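Household Linens list — message archive
Subject: Re: crunchy towels, and does anyone still shake them out?
Date: Nov 26, 2022

> I've got a set of hand towels that come off the airer like
> cardboard. I've tried vinegar, I've tried half the powder. My
> mum used to snap hers in the air before she folded them and
> hers were always lovely. Is there anything in it or is it just
> an old habit? Also, how do you all fold towels for a narrow
> shelf? Mine slide off in a heap.

Hello all,

Oh, I've been waiting for a towel question! Yes, I still shake mine, and yes I do think there's something in it. The loops get squashed flat in the spin, and if you let them dry like that they stay flat. A good hard shake before they go on the airer and another when they come off makes more difference than anything I ever poured into the drawer.
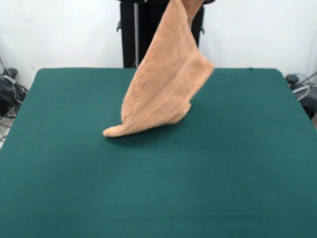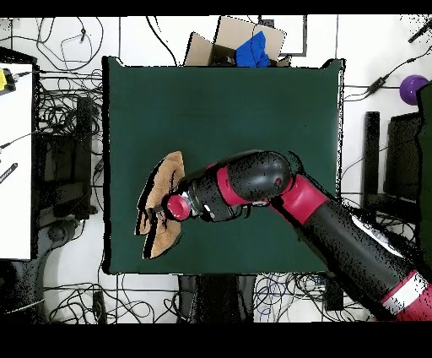
As for the folding, I've changed my mind about it at least twice since I joined this list. I used to lay the towel out and tug at it until it was square, which takes ages and it never is square. Now I pick it up first and let it hang. Held from one gathered bit, like the peachy one up off the green table in the first picture, a towel drops into a long twist with a point at the bottom, and you can see the thicker hem running down one side. Follow that hem along with your fingers and you get to a corner, then along to the next corner, and there's your short edge. Much quicker than hunting for corners in a bunched-up lump. Once you've got the two corners, shake, lay it down, and fold it in three lengthways and then in half. For a narrow shelf put the fold facing out and they stop sliding about (mine do, anyway).

A felt or cloth-covered table is nicer for this than a bare one, by the way. Terry grips it a bit, so the first fold stays where you put it while you sort out the second. I did mine on the worktop for years and they skated all over the place.

Back to the crunchiness — how much are you cramming in? I was terrible for it. My old Bemedero said it would take a full load of towels and I took it at its word, and they came out stiff as boards. I only do 5 at a time now, with nothing else in with them. And no softener! It coats the loops and then they don't dry you properly, they just push the water round. If you've been using it for a long while, run them through once with nothing in the drawer at all and see if you get suds. I did that in August with a whole lot of bath towels and the door was full of foam. Took two more rinses to clear.

Weight matters too. I bought some Relletti ones in the sale, very thick, and they take two days on the airer and go hard whatever I do. The thinner Postma ones I've had forever are still soft. I wouldn't buy the heavy ones again unless I had a dryer.

Has anyone tried those Stakari wool balls on a short tumble at the launderette? I keep looking at them and putting them back.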